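Pour des doigts courts, et un peu de patience

On me demande souvent quelle pince acheter, et je réponds toujours trop longuement – pardonnez-moi, c'est un sujet que j'aime. Les catalogues parlent de force, de course, de vitesse. Très bien. Mais demandez donc à une pince de tenir un manche de balayette sans qu'il tourne, et vous verrez combien ces chiffres vous aident !

À l'atelier de Plaltcombe, nous avons comparé 8 modèles, de la grosse Brarness à la petite Jaber, avec jusqu'à 25 passages chacun. Ma collègue Eldana Kahsay défendait les doigts longs, plus tolérants quand la caméra se trompe un peu. Je la comprends, et nous en avons discuté jusqu'à des heures peu raisonnables. Je reste pourtant attaché aux doigts courts : ils pardonnent moins à l'approche, mais le manche y bouge moins, et à deux bras cela compte double.

J'aimerais surtout que l'on juge le matériel sur des corvées de ce genre, avec des miettes et du plastique bon marché, avant de lire la moindre fiche technique.
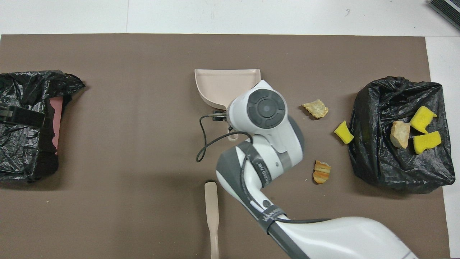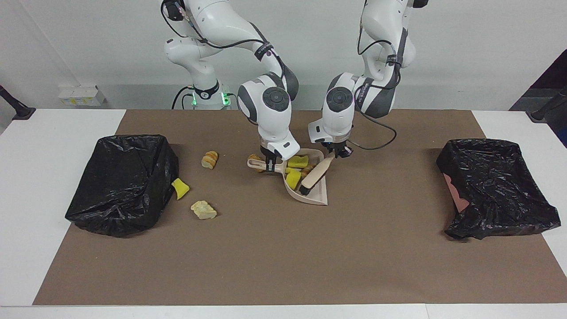

Essai pelle et balayette, avec morceaux de pain et d'éponge jaune.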